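Borska Motorcycle Museum Adds Early Torvik Two-Stroke to Permanent Collection

14 shares | 2 comments

The Borska Motorcycle Museum has added a Torvik lightweight motorcycle to its permanent collection. The machine, which carries frame number 2306, went on display in the east gallery in March.

Torvik built motorcycles in the town of Hetance between the wars. The firm was known for small two-stroke engines with a single cylinder, and its machines were sold mainly to riders who needed low-cost transportation to and from work. The museum's example has a 234cc engine, a hand-operated gear change and belt final drive. It was acquired from a private estate along with its original toolbox and a parts list printed by the factory.

Restoration was carried out in the museum's own workshop. The fuel tank was repaired and refinished in the maker's dark green, and both wheels were rebuilt with new spokes. The engine was taken apart and cleaned, and the worn main bearings were replaced. The carburetor, a Plikex instrument fitted by the factory, was kept in its original condition. 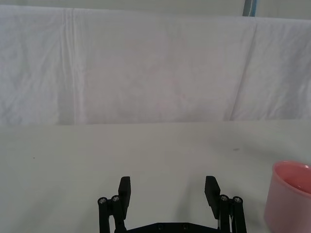
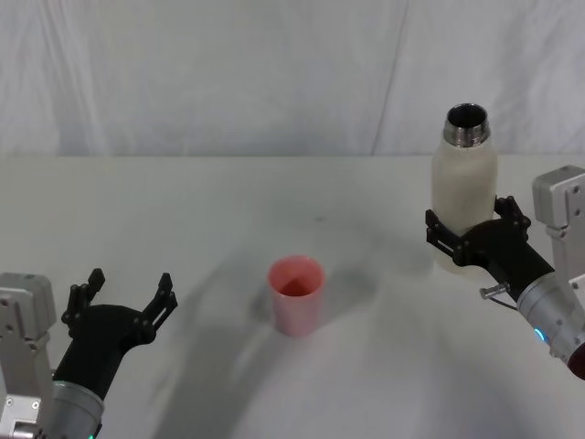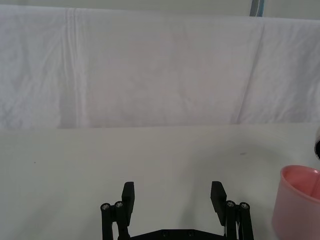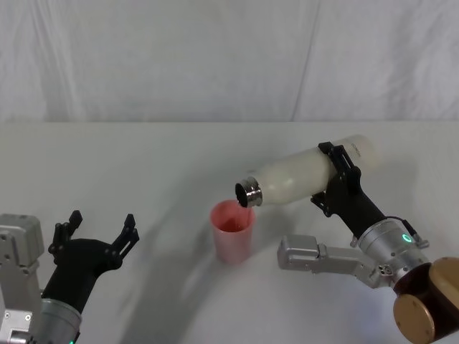
Will the Torvik be run at museum events?
The museum plans to start the engine at its summer open house, but the motorcycle will not be ridden on public roads.

The collection now includes 2 motorcycles made in Hetance. The other, a later Torvik with a four-stroke engine, has been moved from the main hall so that the pair can be seen together. Printed notes on the history of the factory are available at the front desk.

Owners of Torvik machines are invited to send engine and frame numbers to the museum's records office, which is preparing a register of surviving examples.

Related items
Workshop Hours Extended for Spring
Sidecar Gallery Reopens After Floor Repairs
Plikex Carburetor Manuals Added to Library

Sign up for the museum newsletter to receive monthly updates. You may unsubscribe at any time.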